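4. Rehearsing a consensus change on a shadow network

4.1 Why we rehearse at all

Changing the rules by which a live blockchain agrees on its next block is one of the most delightful problems in distributed systems, and one of the most nerve-racking. Every node has to move from the old rules to the new ones at the same point in the chain's history, and the people running those nodes live in different time zones, use different software and read their messages at different speeds. Kendra Lemieux's earlier work on Cluvum showed that most trouble during a switch comes from nodes that are nearly ready: they have the new client installed, but a setting left over from the previous version. We wanted to see how far that finding carries over to a chain with a richer mix of clients.

Moltby is a small proof-of-stake chain with two independent clients, Urnix and Lumenta. It was a lovely network to study, because its operators were generous with their logs and quick to answer questions. In September we copied its state to a shadow network and ran the planned switch there again and again, with the same blocks and the same traffic but with worthless coins.

4.2 Set-up

The shadow network had 200 validators, split evenly so that 100 ran Urnix and 100 ran Lumenta. We kept the geographical spread of the real chain as closely as our hosting allowed. Each rehearsal began from the same saved state and switched to the new rules at block 1789 after that state, a height chosen to fall well away from an epoch boundary. We carried out eight rehearsals. The first two were plain runs with every node set up correctly. The remaining six each brought in a single fault: a stale configuration file, a clock running fast, a peer list that had not been refreshed, a full disk, a client restarted during the switch, and a short split in the network.

We counted a rehearsal as clean if the chain reached finality again within four epochs of the switch and no validator signed two competing blocks. Operators were told when the switch would come but not which fault had been planted. Keeping that secret was harder than writing the test harness!

4.3 What happened

Both plain runs were clean, with finality returning in the second epoch. More exciting were the faulty ones. The full disk and the stale peer list hardly mattered; the affected nodes fell behind and then caught up by themselves once their operators stepped in. The fast clock was a surprise. Urnix nodes with a fast clock proposed blocks early, and Lumenta nodes threw those blocks away without a message in the log, so that each side believed the other was asleep. Ailbhe Mac an tSaoi spotted the pattern by laying the two sets of logs side by side, and the fix in Lumenta (hold an early block for one slot, then check it again) came to a handful of lines.

The stale configuration file behaved just as the Cluvum work would lead one to expect. Affected nodes followed the old rules past the switch and built a short fork of their own, quite happily, until somebody noticed that their block hashes no longer matched. We find this case the most instructive of all, as the nodes reported perfect health throughout. A check at start-up that compares the configured switch height with that of several peers would have caught it straight away, and both client teams have since agreed to add one.

The run with the split network was the only one that failed our test. Finality came back in the sixth epoch, two later than we allow. No validator signed competing blocks, even so, and that pleases us more than the delay worries us.
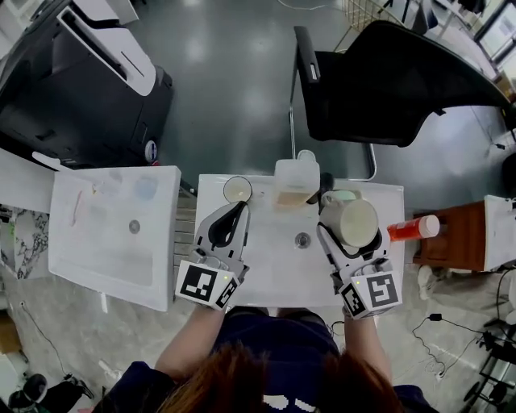
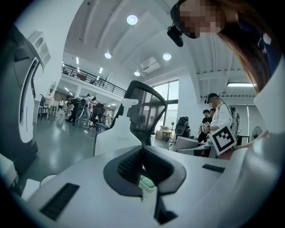
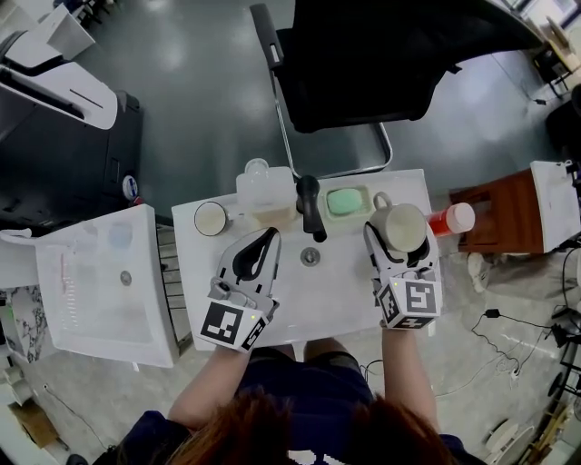

Figure 3. Work at a white counter with two hand-held grippers.

4.4 Limits of the rehearsals

A shadow network has no money at stake, and people act differently when there is. Our operators were keen, well rested and expecting trouble, while on the live chain some will be asleep and a few will have forgotten the date altogether. We also had only two clients to look after. A third would add two new pairings, each with its own chance of a silent disagreement like the one over early blocks.

Traffic is the other gap. We replayed real transactions, but nobody was trying to profit from the confusion around the switch, and on a live chain somebody surely will. We would love to see a follow-up in which one team is paid to cause mischief during the rehearsal. The harness already accepts scripted senders, so the main work would lie in writing believable ones and in agreeing how their success should be scored.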